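Bowls and Wire Racks: Frequently Asked Questions
Berkerside Kitchenware Help Pages
Last revised 12/03/2025 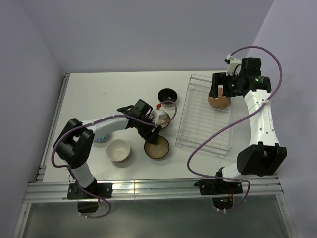 These answers cover the drying, racking and storage of everyday bowls. They apply to glazed ceramic, enamel, melamine and plain glass bowls unless an answer says otherwise. For plates and cutlery, see the separate pages.

General

Which bowls can go on a coated wire rack?

Any bowl with a foot ring or flat base that fits between two uprights. Width matters more than weight. A cereal bowl of the usual depth will stand in most plate racks at a slight lean. A deep noodle bowl usually needs two slots, with the one in front left free.

Do bowls need to be sorted before racking?

Sort by rim diameter first, then by depth. Color and pattern make no difference to the rack, but mixed sets often contain bowls that look the same size from above and differ by a finger's width at the rim. Put one inside the other to check. If the inner bowl rocks, they are different sizes.

What order should I load in?

Start at the far end of the rack and work toward yourself. Load the largest bowls first. Small bowls go in last, in the slots nearest the sink. Left-handed users may prefer to keep the rack on the left of the counter and reverse the direction.

Should bowls face the same way?

Yes. Facing them one way keeps the spacing even and lets the water run off in one direction. With a sloped drip tray, face the open side toward the lower end.

Can I set bowls upside down on a flat rack?

You can, but leave a gap under part of the rim. A bowl sealed flat against a counter or tray holds moisture inside for hours. On an open wire base the gap is already there. On a solid mat, tip one edge onto a folded cloth.

Drying

How long does a bowl take to dry?

It depends on the room, the shape and the foot ring. In an ordinary kitchen with the window shut, allow 3 hours for a racked ceramic bowl. The recess under the foot dries last. Wipe it by hand if the bowl is going straight into a cupboard.

Why is there a white ring inside my dark bowl?

Mineral residue from hard water. It forms on pale bowls too, where it is harder to see. Wipe with white vinegar diluted in an equal amount of water, rinse, and dry with a cloth. Do not use scouring powder on a glossy dark glaze. The scratches are permanent and show more than the residue did.

The rim of my bowl is unglazed. Does that change anything?

An unglazed rim absorbs water and should be fully dry before nesting. The same applies to an unglazed foot. Note that a dark rim is often a band of colored glaze or an iron wash, so color alone does not tell you. Put a drop of water on it. If the drop soaks in, the rim is unglazed.

Nesting and storage

How many bowls can be nested in one stack?

We advise 4 for ceramic. Melamine can go higher if the shelf allows. The limit for ceramic is set by handling: a taller stack has to be lifted from the bottom with both hands, and most chips happen when one bowl is pulled from the middle.

Can I nest different patterns together?

Yes, if the profiles match. A straight-sided bowl inside a curved one will rest on its foot and leave the rim unsupported, which is fine. A curved bowl inside a straight-sided one can wedge. If it does, do not twist. Stand the outer bowl in warm water, put cold water in the inner one, and wait a few minutes.

Do I need liners between bowls?

For daily ware, no. Use a sheet of felt or paper towel between bowls with raised decoration, hand-painted overglaze or metallic trim. Underglaze patterns, including most blue-and-white ware, are protected by the glaze and can be nested bare.

What clearance should I leave above a stack?

Leave 100 mm between the top rim and the shelf above. This lets you lift the top bowl without tilting it.

Rack care

The coating on my rack has split at a joint. Is it still usable?

Usable for a short time. Water will get under the coating and rust will stain the foot of any pale bowl that touches it. Sealing the split with clear nail varnish holds for a few weeks. The Fultlow rack has removable end caps, and these can be replaced without changing the rack.

How do I clean the wires?

Remove all dishes, then wash the rack in warm water with ordinary dish soap. Use a bottle brush at the joints. Dry it standing on end. Coated racks should not go through a dishwasher on a high-heat cycle.

The rack slides when I load it.

Check the feet first. A missing foot is the usual cause. Then check the counter for soap film, especially on smooth white surfaces where it is hard to see. If both are in order, load from alternating ends until there is enough weight to hold the rack still.

My bowls fall forward out of the slots.

The slots are too wide or the bowls too deep. On the Yuan adjustable rack, move the rear bar in by one notch. On fixed racks, turn the bowls so that the foot leans against the upright.

What size bowl does the Sornstead rack take?

The narrow version takes bowls up to 143 mm across the rim. The wide version is intended for plates and serving bowls and will not hold small bowls upright.

Corrections

The answer on wedged bowls was rewritten in July after a note from Jarrah Sutcliffe, who pointed out that the earlier text had the warm and cold water the wrong way around. Shuk-fan Shek supplied the water-drop test for rims. Questions about replacement end caps go to Brian Gachanja at the parts desk. Please include the rack name and the number of slots.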